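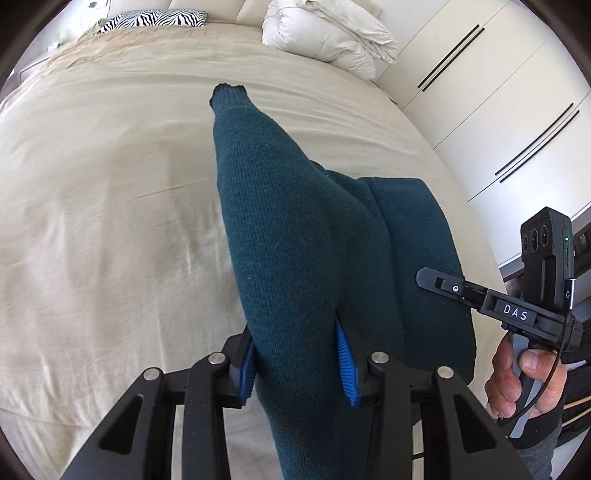

Jumper on the bed, both grippers on the go. The left one has hold of the knit.

pluvstead_dan
Posting for opinions before I do any more of these. I'm recording folding demos by hand with a pair of grippers, no arm involved, and knitwear is where my evening goes to die. T-shirts are fine. Towels are fine. Give me a thick teal jumper and I end up with something that looks like a draught excluder.

My method is sleeves in, then roll from one side, then tidy. I have 30 takes of this and I'd be happy for my mother to see 11 of them. Do I keep the ugly ones or bin them?

ambaye
Bin them. If you wouldn't accept it from a teenager, don't teach it to a robot.

TriKim
Keep them, but only where you recovered. A take where the sleeve flops out and you go back and tuck it in is worth more to me than a perfect one. The arm is going to drop that sleeve. It ought to have seen somebody deal with it.

ambaye
It ought to have seen somebody not drop it.

TriKim
We've had this argument about tea towels already, and I was right then as well.

ambaye
You were loud then as well.

corrado_g
Leaving the tea towels to one side. Dan, why are you rolling at all? Rolling is horrible to learn from. Every turn looks like the last one and the policy has no idea how far through it is. Lay it flat, arms across, fold in half, done. Two decisions and a pat.

pluvstead_dan
Because flat doesn't work on ribbed cuffs with these fingers. The pads grip nicely once there's a fold to get into, but on a flat cuff they skate about. A roll gives me an edge every time.

corrado_g
Then make an edge. Push the fingertips together along the duvet so the knit rucks up between them, and close on the ruck. It feels daft for a day and then you stop noticing. Also, are you really doing this on a duvet?

pluvstead_dan
It's where people fold jumpers.

corrado_g
It's where people fold jumpers badly. The surface gives way under you, so you press harder without knowing it. Put the same movement on a table and you'll be trying to post the jumper through the wood.

TriKim
Disagree with Corrado here, which will surprise him. If the robot is going to work on a bed, record on a bed. I did 200 takes on a lovely firm worktop for the Padov arm and the first time it met a mattress it behaved like a man stepping off a kerb he hadn't seen.

corrado_g
Did you mix in any bed takes at all?

TriKim
No.

corrado_g
Well then.

trirkico_fan
Can I ask the stupid question? Why not teleoperate it? I drive mine with a leader arm, and at least whatever I record is something the robot can reach. With hand grippers you can twist your wrist in ways no arm would thank you for.

pluvstead_dan
Speed, mostly. It takes me a minute by hand. By remote control I'd still be on the first sleeve and in tears. But yes, I've caught myself doing a sort of under-the-elbow scoop that is pure show-off.

ambaye
Bin the scoops. I don't mind which side of the argument you're on, bin the scoops.

TriKim
Agreed on scoops.

corrado_g
Somebody write down the time.

pluvstead_dan
Right. Plan for Saturday: scoops out, good recoveries in a separate folder, a fresh batch laid flat using Corrado's ruck trick, half on the bed and half on the kitchen table. I'll post how the cuffs go.

ambaye
And the rolled ones?

pluvstead_dan
Keeping the 11. I'm attached to them.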